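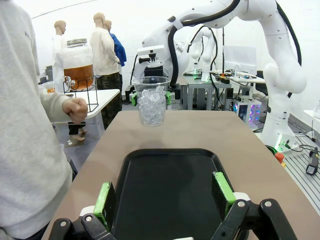 Triin Sakalauskas
Materials technician, writing here on her own account

Tuesday, August 27, 2024

Ice again. Last time I wrote about cube size, and two people asked about crushed ice in clear plastic cups, so I ran it over a weekend.

A cup filled almost to the top with crushed ice holds less ice than it looks. The chunks pack tightly, but there is still air between them. I weighed 20 fills on the kitchen scale and got a spread I didn't like until I started tapping the cup on the bench twice before levelling. After that the fills agreed to within 2 grams.

Grip matters more with a thin cup than with a glass. Hold it near the rim and the wall flexes if the ice sits low. Fill it higher and the ice braces the wall from inside. My hand also warms one side, so I now lift the cup, set it down and let go.

For carrying I use a flat black plastic tray with rounded corners and a raised lip. The lip is there for meltwater. Mine takes 80 mL before it reaches the edge, measured on a level table, and noticeably less once you start walking. A matte finish is worth having. Drops show up on it and the cup doesn't skate as much as it did on my old glossy one.

Table height: waist level or slightly below. I tried the higher counter and spilled more when levelling.

Loïc Carré wrote to ask whether the colour of the tray changes the melt rate. Indoors, away from the window, I couldn't measure a difference. I haven't tried it in the sun and will leave that until November, when it warms up properly.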